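Phelan Hall Weekend Classes - FAQ

Quick answers, updated as we get time. If its not here, email the desk.

How do I sign up?
Online form, or the paper one at the front desk. Either is fine. Don't do both please, we end up with two of you.

What does it cost?
50 per term for members. Non members pay the drop-in rate each time. Materials included, except pottery (clay is extra, see the pottery sheet).

Is there a waiting list?
Yes for pottery and bread. Usually not for the others. We email when a spot opens, you get 3 days to reply and then it goes to the next name.

What ages?
Depends on the class. Kids' making table is 8 and up. Bread and upholstery are adults only, insurance thing.

Can I bring something I made at home?
Sure. Show table is open to everybody, all terms. Put your name on the bottom of it. Nothing that needs a fridge.
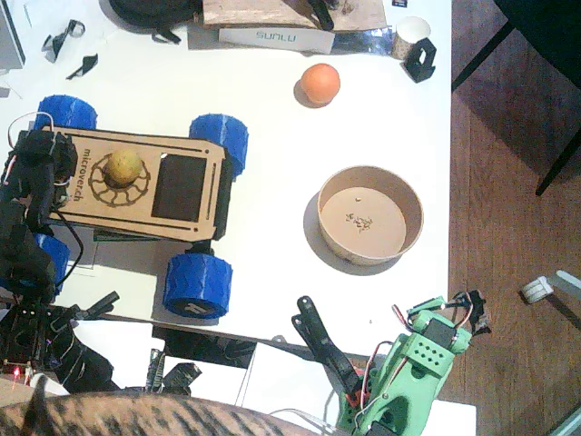 Rover with blue wheels, wooden deck.

Where do I park?
Lot behind the Akent building, free after 5 pm. Not the pharmacy spaces, they do tow. The 23 bus stops right outside if you'd rather.

Which door?
Side door on Emau Street. Front is locked on weekends. Buzzer works, give it a second.

I missed a class, can I make it up?
If theres another group that week, yes. Email first. If not, sorry, no refunds on single classes.

Refunds in general?
Full refund up to a week before term starts. After that, credit only. Credit is good for a year.

What should I wear?
Closed shoes for anything with tools. Old clothes for pottery and paint. Aprons on the hooks, please put them back.

Is there food?
Kettle and mugs in the back. Bring your own lunch. No nuts in the kids' room.

Do you close over the summer?
All of August. Forms for the fall term go up before we close, so check then.

Can I rent the room?
Evenings only. Ask for the Andutar Room, the big one upstairs. Rates are on the rental page, deposit is seperate.

Lost and found?
Bin under the stairs. Emptied at the end of each term, whatevers left gets donated.

Who do I call?
Front desk, extension 237. Leave a message, we call back.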